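From: Fasil Weldu
To: Gamage Kitchen List
Date: 10/04/2025
Subject: Re: small dish rack, bowls keep sliding

On the Gamage Kitchen List, a member in Garnport wrote:
> We moved into a place with next to no counter and I bought the little
> Gullex wire rack everybody here likes. Plates are fine. Bowls are
> driving me nuts, they slide down and lean on each other and there's
> always a puddle in the bottom one. Is it me or the rack? Also, does
> anyone own a bamboo mat and where on earth do you dry it?

I don't think it's you! I had a Gullex for 3 years and the wires were spaced for plates and that was that. The one I use now is just as plain, thin steel rods with a grid for a base and dividers going across, and I had the same trouble with it until I quit treating bowls like plates. I used to put them in first, on their sides, with the rack still empty, which felt like the tidy way to do it.
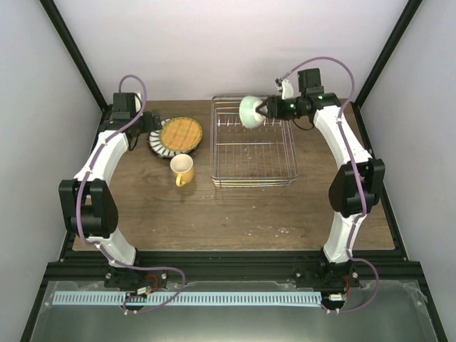
Mint-green bowl going in sideways, rack otherwise empty.

A deep bowl on its side needs a wide gap and something to lean on, and with nothing else in there mine would roll over the minute I bumped the counter. So now bowls go upside down, flat on the grid, over to one side. Yes, you fit fewer of them. I own 6 and I never wash more than two at once, so who cares (my sister cares, she does the whole sinkful and then complains to me about my rack).

Mugs I don't rack at all. They stand on the table till I get to them with a towel.

Now the mat. Mine is a round woven one and I made every mistake with it – soaked it, left it flat under a plate overnight, the works. It came up with gray spots by December and I had to toss it. With the new one I wipe both sides, shake it out and stand it on its edge so the air gets at all of it. 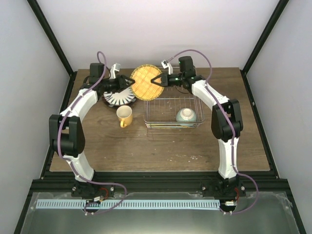
Give it 15 minutes like that and then flip it so the other edge is down. If it's still damp in the middle, do it again before you put anything on it. I've tried clipping it to the cabinet door too and the clip left dents in the weave, so I went back to standing it up.

One question back at you: has anybody tried the Bodosex tray under a wire rack? I'd like something to catch the drips, but the lip looks high and I don't have much room to spare.

Fasil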